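Cornel Stanciu has specified cotton toweling for small hotels since leaving the dye works at Presberg, and he now handles testing for Tomevstead, a supplier of kitchen and bath linen. We spoke on 29 Oct 2024 about shrinkage, a subject he considers badly documented.

Most complaints he receives concern length. "A woven towel is under tension in the warp for the whole time it is on the loom," he said. "Wash it and the tension comes out. The warp direction shortens more than the weft, so the towel gets shorter and keeps most of its width. People measure one side and send me half a result."

His procedure is plain. Each sample is marked with thread at fixed points, washed at 40 degrees, dried flat and measured again. He repeats this for four cycles. Residual shrinkage after the third is usually small, and he treats any large change in the fourth as a sign that the finishing was skipped.

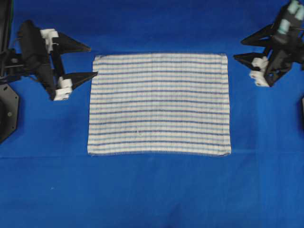 A striped cotton hand towel, blue on white.

Stripes complicate the work. Dyed yarn has already been through hot water in the dye bath, and undyed yarn beside it may not have been. "If the two relax by different amounts, the cloth puckers along the stripe. You feel it before you see it. Run a thumb across the bands and there is a ridge."

He keeps results in a ledger that now has 321 entries, sorted by mill and yarn count. One line, sold under the name Gramo, was withdrawn after its hems curled. The cloth was within tolerance. The sewing thread was polyester and did not shrink with it. 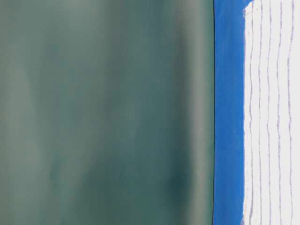

Drying matters more than wash temperature, in his view. A tumble dryer adds mechanical compaction, and he has seen the same batch lose almost twice as much length in a dryer as on a line. "The label gives a wash temperature and stops there — a label like that describes half the process."

The Crăciun order, a seasonal run for guesthouses, was pre-washed at the mill on his instruction. It raised the unit price, and two buyers objected. He has not changed the instruction.

Asked what a household should do, he was brief. Buy slightly long, wash before hemming anything at home, and skip fabric softener, which coats the fiber and reduces absorbency. He is now retesting the oldest entries in the ledger, beginning with the samples whose thread marks are still legible.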